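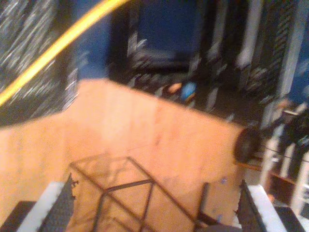

Brown wire cube on orange-tan wood, with soft shadows underneath.

Restach dining table, the 68 inch one: my review after two months of meals
Posted February 5, 2021
Filed under: Furniture, Dining room, Things I Saved Up For

Okay, so the table. I've had a few messages asking if I still like it, and a couple asking if I was out of my mind to order a dining table I'd never sat at, and I figured two months was long enough to have an opinion.

Some background if you're new. We had a glass table for years. It came with the apartment, moved with us to the house, and I hated it the whole time. Fingerprints, the clank of every single fork, and you could always see your own knees while you were eating. When one of the corners chipped in the fall I was thrilled (quietly) and started shopping that same night.

I had three on my list. The Fadon trestle was the prettiest but it's a veneer top, and I know how we live. The Haloneo extending table had great reviews but the leaf stores separately, and I don't have a closet to give up to a slab of table. And then there was the Restach, solid wood top, four plain legs, $700 before shipping. Shipping was another $129, which stung! I kept putting it in the cart and taking it back out. I ordered it the first week of December and it came twelve days later.

Delivery

Two flat boxes, left on the porch, no call first. The box with the top in it is a beast. My husband and I got it in through the front door by walking it corner to corner on a folded moving blanket and saying a lot of words. If you're on a second floor, pay for the in-home option. I thought I was being clever by skipping it and my lower back disagrees.

Packaging was good. Foam along every edge, cardboard caps on the corners, and a sheet of that thin white foam over the top. One of the legs had a small dent near the foot, which I rotated to the wall side and have not thought about since, except just now.

Putting it together

It's 8 bolts. That's the whole thing, two to a leg, plus a washer for each. You flip the top face down on something soft, bolt on the legs, flip it back. The instructions are one page with drawings and no words, and the drawing of the washers is wrong, or at least it shows them on the opposite side of the bracket from where they fit. We did one leg their way, it wobbled, we redid it our way, and it stopped wobbling.

They give you one of those little bent hex keys that leaves a groove in your palm. Use your own if you have a real one with a handle. Forty minutes start to finish, and that includes stopping to eat a sandwich on the floor.

A week later I went around and tightened everything again and each bolt took another quarter turn or so. Do that. Put a reminder in your phone.

The color

I want to talk about this because it was my biggest worry and it's most of what people ask me. The website calls the finish "honey." In their photos it reads as a pale, sort of sandy brown. Mine is more orange than that. In the morning it's a lovely warm tan and at night under our dining light it goes pretty firmly orange. I like it now! I did not like it the first evening. I stood in the doorway with my arms folded for quite a while.

What helped was taking down the yellow bulbs and putting in something a little cooler. Also getting darker things near it. Black and brown look great with this wood, and cream looks great, but my old sage green placemats looked like a school cafeteria in 1974 and had to go in the donation bag. If you have gray floors, order the wood sample first. It's free and I skipped it, because I never learn.

How it's holding up

We eat at it three times a day, there's homework on it from four until dinner, and I do my own work at one end with a laptop and a lot of paper. So two months here is more like six in a normal house.

Water: fine if you wipe it the same hour. I left a sweating glass out overnight once and got a pale ring, which faded over a couple of days and then disappeared after I rubbed a bit of oil in. I was ready to cry about that one and I didn't need to.

Heat: I use trivets. I've seen people online say they put pans straight down on theirs. Good for them.

Scratches: yes, some. The finish is on the soft side and if you drag a ceramic bowl across it you'll know. There's a cluster of fine ones at my youngest's seat that you can only see with your cheek on the table. I put felt dots on the bottom of everything that lives on it full time, and a pack of those costs next to nothing.

Pen: ballpoint pressed hard through one sheet of paper will leave a dent you can read. We have a faint "7 x 6" in ours now and I assume we'll have it forever. Get a desk pad for homework. I got one, two weeks too late.

Crayon came off with dish soap and patience.

Sizing and chairs

The 68 inch seats six grown-ups without anybody touching elbows, as long as nobody gets a leg. The legs sit in from the corners a bit, so the people at the long-side ends have to straddle or scoot. We squeezed eight in for takeout on the floor-model bench and two folding chairs, all kids and parents from our own household bubble, and it was loud and tight and completely fine.

Check your chair arms. There's an apron under the top (the strip of wood that runs between the legs) and it hangs lower than the one on our old table. My two armchairs hit it and won't push in all the way. The armless ones slide under with room to spare. The listing gives the height of the table but not the clearance under the apron, and I think that's a real miss on their part. Email them and ask.

Cleaning

Damp cloth, dry cloth. I tried the Khurana wood soap because it came up every time I searched for table care, and it's nice, it smells like oranges, but it left a slight film until I cut it to half of what the bottle says. Once a month I do a thin coat of plain mineral oil, let it sit while I watch something, and buff it off. The grain comes up a little more each time.

Don't use the spray stuff in the yellow can. It goes streaky in afternoon light and takes ages to get off again.

Customer service

I wrote to them twice. Once about the dented leg, and they offered to send a new one or give me $25 back, and I took the money. Once about the washers, and I got a form reply thanking me for my interest in their bed frames. So, half marks.

Would I buy it again?

Yes. With the sample first, and with in-home delivery, and probably in the next size down if I'm truthful about how much room we have to get around it to the back door. I turn sideways when I'm carrying laundry. But it's heavy, it's quiet, it doesn't wobble, and the kids come and sit at it without being yelled at, which never happened with the glass one.

The good: solid top, steady once it's tightened, fast assembly, marks come out easier than I expected.

The not so good: oranger than the photos, low apron, soft finish, shipping cost, whoever drew those washers.

Four stars out of five. I'd go to four and a half if my armchairs fit.

A couple of people asked about the bench. It's from a thrift store and I sanded it myself over a weekend, badly, so I can't link it. I'm still looking at rugs and I'm stuck between a flat weave (crumbs) and something washable (they all seem to curl at the corners). If you've got a washable one under a table with kids and it lies flat, please tell me which one in the comments, and what you put under it.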